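Sat 11 July — bun notes, cont.

3 min read

Started late, Shobha had the key. Oven on straight away, 2 trays in before coffee.

Picking up from the last batch. Question is still the top. Liis wants the crosshatch to stay sharp through the bake and it keeps closing up on us. Her theory is the dough is too slack when we score. Mine is we score too early. Adel says both and went to get milk.

Dough A — Flisier flour, same as always, the topping rolled thin, scored right before the oven. Egg wash once.
Dough B — same dough, topping rested in the fridge first, scored cold, egg wash twice.
Dough C — no topping, no wash. Plain, just so we have something to compare the crumb to.

A came up nicely but the lines went soft in the middle of the tray. Edges fine. I think the oven has a cool patch at the back left, have thought so since Jõgi serviced it. Must put the thermometer in there and stop guessing.

B much better. Lines held nearly all the way accross. Color deeper too, Thư said too deep, I say leave it. She prefers it blond. Second wash is a pain on a full tray though, brush drags the topping if you're in a rush and I was in a rush. Try a softer brush. Sigita has one from when she did the Ravcombe stall, ask.

C is what it is. Pale, soft. Crumb more open than I expected, so the topping is holding the others down a bit. Not a bad thing. Shobha ate most of one before I'd cut it, so the crumb note is from the other half.

Scale: drifting again. Zeroed it between doughs. Total dough weight came to 3,470 g by my adding up, which is a little under what the sheet says it should be. Either the scale or what stuck to the bowl. Probably bowl.

Proofing — room was warm, dough moved faster than the sheet allows for. Pulled it early by eye. The sheet is written for winter and needs a summer column, Liis has the file.

Laid a few out on the beige table by the white wall to look at tops side by side. Two golden ones with the crosshatch and a pale one further back on the clear plastic. Easier to judge color there than on the steel, which makes everything look gray.
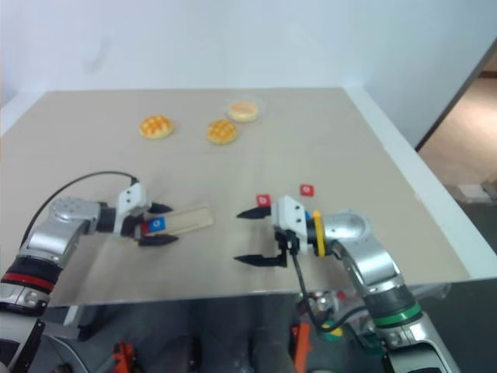
Drineria samples go out next. They asked for 6, all the golden kind, so B recipe unless anyone shouts. Box them fully cool, last time the lids fogged and the tops went tacky. Adel to check if we have boxes the right hight or if it's the shallow ones again.

To do
- thermometer, back left
- softer brush (Sigita)
- summer column on the proof sheet
- try B with a single wash, thicker
- score depth: Liis wants a go with the blunt side of the scraper
- more butter, we're nearly out

Thư is in first next time, so key goes to her. Trays are soaking, leave them.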